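Up at 5:40 because the lighting crew wanted the loading dock clear before the first trucks came in, and of course the first truck was early. Eighteen old fixtures came down today! Half of them had water sitting in the covers, and one had a whole nest of dead moths in it (Genalyn Macaraeg made me carry that one to the dumpster, thanks a lot).

The new ones are the sealed kind, with a gasket all the way around the lid. Renato Dizon kept pressing on the latches like he didn't trust them, and then he got me doing it too. We hung seven before lunch. The bill from Torondale is $3,208, more than I told the front office back in May, so that's a phone call I'm putting off until tomorrow.

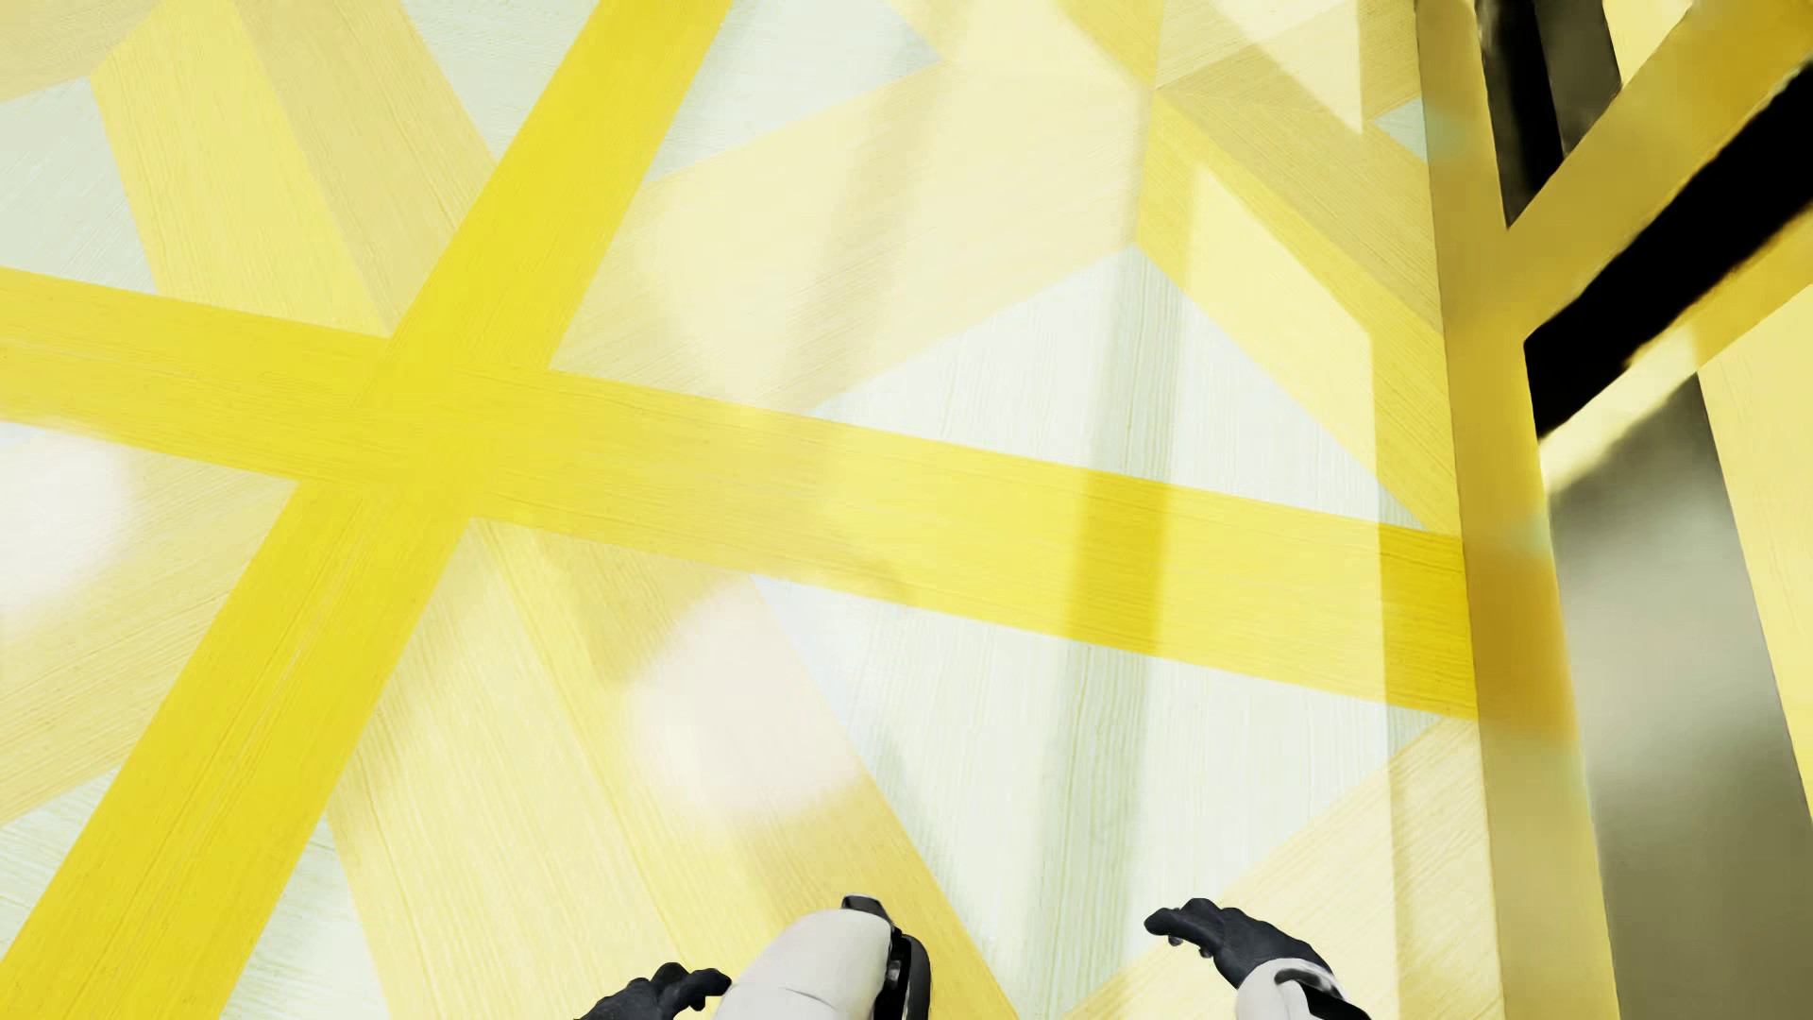 Lunch was cold noodles on an upturned crate, and then back up the lift. The wash bay is the one I worry about, with the hoses going all day and steam up in the rafters. Renato wants to move that row over by the wall so it gets less spray, but then the drain end goes dark, and we argued about it for way too long. I think I won? We'll see what he's done when I get in.

My neck is killing me from looking up. I still need 300 feet of conduit from Plostby, and Genalyn says their counter closes at four, so I'll have to sneak out early.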